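How to back up your phone before you bring it for repair

Many people come to a repair shop with a broken screen and no copy of their photos. If the screen still reacts to your finger, please make the backup at home first. It needs a cable, a computer and a little patience.

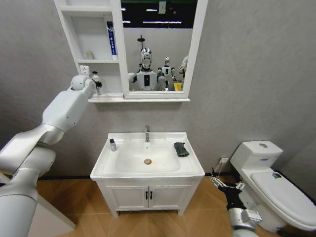

Suryani Santoso
June 29, 2018

First, charge the phone to at least 70 per cent and leave the charger connected. A backup that stops in the middle is often not usable.

Connect the phone to the computer with the original cable. When the phone asks if you trust this computer, answer yes and type your passcode. If half of the screen is dead, turn the phone sideways -- sometimes the buttons move to the part which still works.

Now look how much free space the computer has. My own phone needed 60 GB last December, and my old laptop could not take it, so I had to use an external disk.

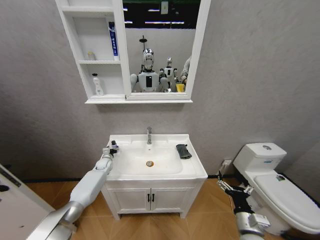 Start the backup and choose the encrypted option if you want to keep your saved passwords. Write the backup password on paper. Without it the shop cannot help you, and neither can I.

When it is finished, check the date of the last backup and open a few photos to see that they are complete. Then sign out of your accounts, take out the SIM card and remove the case.

Keep the backup for 7 days after you get the phone back. If something is missing, you can restore it again in the same way.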